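The Little Cabinet

4 min read

My aunt Nadège left me 20 keys and not one clue what any of them opened. Typical! She'd posted them from Tavley in a biscuit tin, with a note saying "you'll know which", and I didn't, obviously, so I rang Yannick and he came round with a bag of plums and no ideas at all.

We tried the shed. We tried the piano stool (don't ask, it was late). By midnight Yannick was asleep on the rug and I was sitting there with the tin in my lap, talking to her as if she'd only popped out for milk.

What I kept coming back to was her voice, the way she'd say "not everything's locked, my love" whenever I fussed over a jammed door. I must have heard it 911 times. And I looked up, and there were her two sets of drawers side by side, the cream one with three brown tabs and the blue pen in its tray on top, and next to it the small orange-brown cabinet, standing at an angle as she always had it. It had a shiny knob and no keyhole that I could see. I put the tin down and woke Yannick.
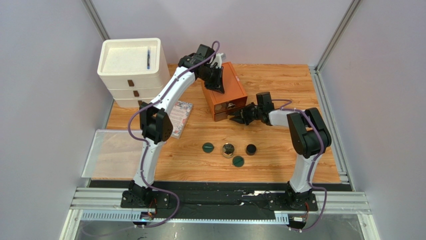
More stories
The Ferry to Grumetow
Mrs Segura's Umbrella
24 Plums
A Wet Week in Flodby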